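Capítulo 3. Cuando la calle toma la palabra

Tiempo de lectura: 3 minutos

¿Qué lleva a una persona que jamás ha pisado una asamblea a plantarse un lunes de febrero, con lluvia, ante la puerta de un ayuntamiento? ¡Pocas preguntas de las ciencias políticas resultan tan apasionantes! En Ullolo, todo empezó con un aviso pegado en la parada del autobús: a partir de entonces, cualquier reunión de más de 100 personas necesitaría permiso previo. La primera tarde acudieron unas 1.000.

Llevaban silbatos, cacerolas y pancartas hechas con sábanas (una de ellas, larguísima, cruzaba la plaza entera), y leyeron en voz alta, por turnos, el texto de la ordenanza. La lectura se repitió después en Zirnivcombe y en Dristlow, cada vez con un acento propio.

En este capítulo estudiaremos el derecho de reunión desde dentro: quién convoca, quién autoriza, qué puede limitarse y qué no. Conviene tener a mano el glosario del capítulo anterior, sobre todo los términos «notificación» y «autorización», que se confunden muchísimo y que en Ullolo lo cambiaron todo.

Comentarios de lectores

Lo usamos en clase y el debate se alargó hasta el recreo.

¿La ordenanza completa viene en el anexo? No la encuentro.

Sí, al final, detrás de la de Zirnivcombe. 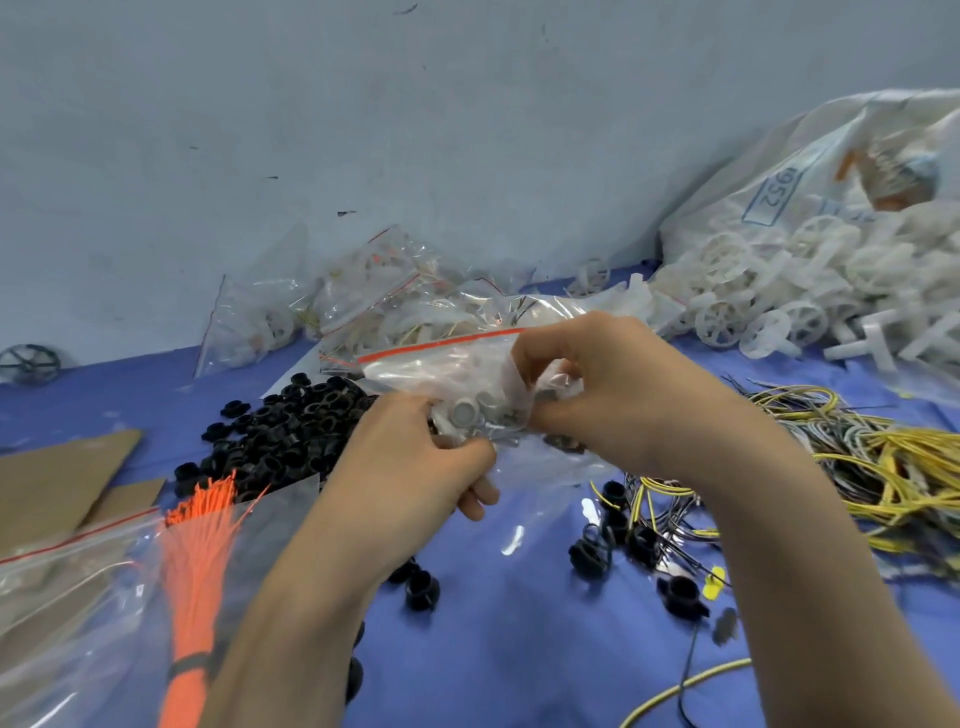 Pues a mí me sigue costando distinguir notificación de autorización, voy a releer el glosario.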